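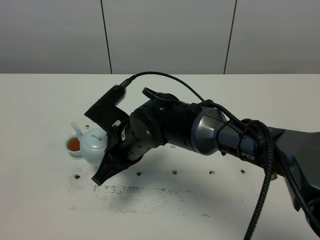

PULTANO, Sunday, September 20, 2026

Setting the Rules for a Robot That Pours

For most of the past decade, the safety rules that governed robot arms at the Adeyemi Institute were written with metal parts in mind. A part could be dropped, picked up and put back in its tray. When the institute's handling laboratory began working with teapots and filled cups, its staff found that the existing rules had very little to say about liquid, and nothing at all about porcelain.

The result is the Dridora Code, a set of 13 clauses on the handling of open vessels by a single robot arm. It was adopted by the institute in February and now applies to every bench in the building where a gripper and a drink share a table. Rurex, the engineering firm that maintains the institute's equipment, has agreed to follow the same text at its own site.

"We had good habits, but they were held in people's heads," said Gergely Bodnár, who led the drafting group. "A visitor would ask how full a cup may be, and would get a different reply on each shift."

The group read through 1,507 bench log entries before it wrote a line. Many concerned small matters: a lid left ajar, a cup placed where the elbow of the arm would pass over it, a cable resting on the tabletop in the path of a pot. The entries that led to lost working time were fewer, and most of them involved liquid reaching a place where it should not have been.

Clause 1 therefore deals with cables. All wiring on the arm must be tied to a fixed segment, with enough slack for the full range of motion, and any length that hangs free must leave the table on the side away from the vessels. Clause 2 requires the operator to confirm that the stop button can be reached from a standing position without leaning across the bench.

Clauses 3 through 5 concern the grip. A pot must be held by its body or its handle, never by its lid or spout, and the method must be written on the run sheet before power is applied to the arm. The code permits either hold. It asks only that the choice be made in advance and kept for the whole session, so that the results of one run may be fairly compared with those of the next. Once the pot has left the table, it is to travel as low as the task allows.

Cups are to stand apart from one another, and each must be approached by a path that does not cross the other. The drafting group considered a fixed fill line and decided against it. A full cup is a fair test of an arm's care, and the code allows one, provided that the run sheet says so and the speed is reduced to 50 percent of the bench limit.

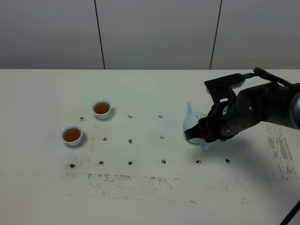
Preparing the Bench

The longest part of the code concerns the minutes in which the arm does nothing. Before each session the operator inspects every vessel by hand for chips and hairline cracks, paying particular attention to the rim, the spout and the handle. Damaged pieces are withdrawn, even when the damage would make no difference to the task.

Vessels are then set out according to the run sheet, with the arm parked clear of them. The operator checks that no foot ring sits over a mounting hole, where a cup may rock when touched. Mounting holes in the work area are allowed under the code, but liquid that runs into them must be drawn out with a cloth or swab before the bench is used again.

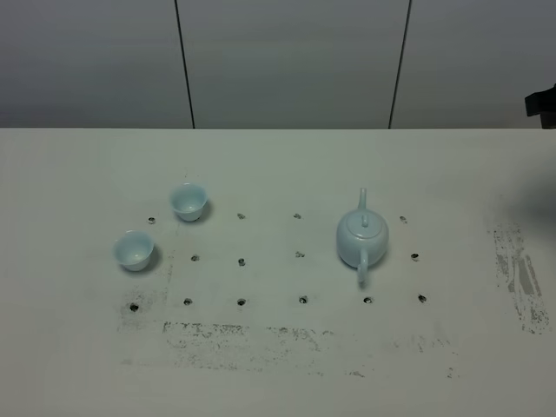
Surface condition was the subject of some debate. An early draft called for a spotless table at the start of each day. Members with long bench experience objected that scuffs and old marks do not come out with ordinary cleaning, and that a rule no one could meet would soon be ignored. The adopted text separates wear from contamination. Permanent marks are recorded once, on a drawing kept with the bench, and need no further action unless they spread. Anything sticky, gritty or wet is to be removed.

Bodnár regards this as the most useful change made during the drafting. "An inspector can now tell the difference between a table that is old and a table that has not been looked after," he said.

The clause on cameras follows the same approach. Where a camera is carried at the wrist, the operator must look at its view before the first run and confirm that both fingertips can be seen. Objects in the middle of that view may be badly out of focus at some distances, and the code does not treat this as a fault. It does require that a blurred view never be used by itself to judge whether a finger is touching the ware. A second, fixed view of the workspace must be available for that purpose.

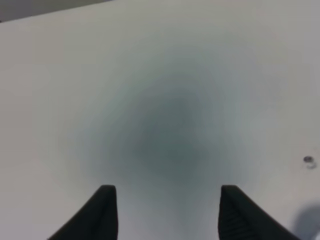 Training and Review

Operators qualify under the code after nine supervised sessions, the last of which must include a planned stop in the middle of a pour. The supervisor chooses the moment. The operator is expected to halt the arm, leave the pot where it is, and state aloud what will be done next before touching anything.

Records from each session are kept with the bench drawing and are open to all staff. Rurex has asked that the records be extended to cover gripper pads, which its technicians believe are often replaced too late. That proposal will be taken up at the next review, together with a request from the laboratory to cover two arms working at one table. Until then, benches with more than one arm remain outside the code and require separate written approval.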